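Local Government and Public Money
Handout for session 2: How a town changes its waste fee

Instructor: Marianna Kozłowski

Before the class please read the Zomstead case in the reader. We will use it for the whole session, so it is difficult to follow if you did not read it. Bring also the short note on operating and capital spending from last time.

1. Who decides

In Zomstead the council sets the waste fee by a vote, but the proposal is written by the finance office. The council can accept the proposal, change it, or send it back. In practice it is mostly sent back one time and then accepted with small changes. Please notice the order of the steps: draft, notice to residents, public hearing, second draft, vote. The hearing comes before the second draft, and students often put it after.

The fee is paid by households and by small shops. Large firms have their own contracts and are not part of this case, with one exception (Garrido, see point 4).

2. The notice period

The town must publish the draft 90 days before the vote. The notice has to say where the full text can be read, when the hearing is held and how a person can send a written comment. A comment sent by e-mail has the same weight as a comment given at the hearing. In the Zomstead case the town received 92 written comments, and most of them were about the recycling of small plastic items, which the draft wanted to move from the weekly collection to the drop-off point in Vusta.

For the discussion: is this a question about the budget, or about the service? The finance office answered that it is only about the service. Facundo Yáñez argues in his paper (in the reader, after the case) that the two can not be separated, and I agree with him – a longer trip to the drop-off point is also a cost, only it is paid by the resident and does not appear in any table. 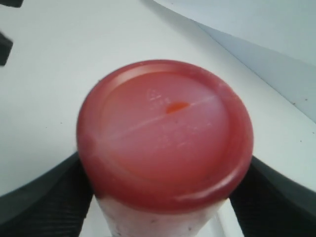

3. The hearing

The hearing was on a Saturday in January, in the morning. Each speaker had the same time. The chair did not answer questions directly but collected them, and the answers were published later with the second draft. Compare this with the method in Kistent, where the staff answers at once. Write down one advantage of each method.

4. The vote

The council voted for the second draft with one change: small plastic items stay in the weekly collection until the end of the budget year. The firm Garrido, which rents a town building, asked to pay the household rate and was refused.

Homework: half a page on point 2. Use the terms "user fee" and "general revenue" and explain both in your own words.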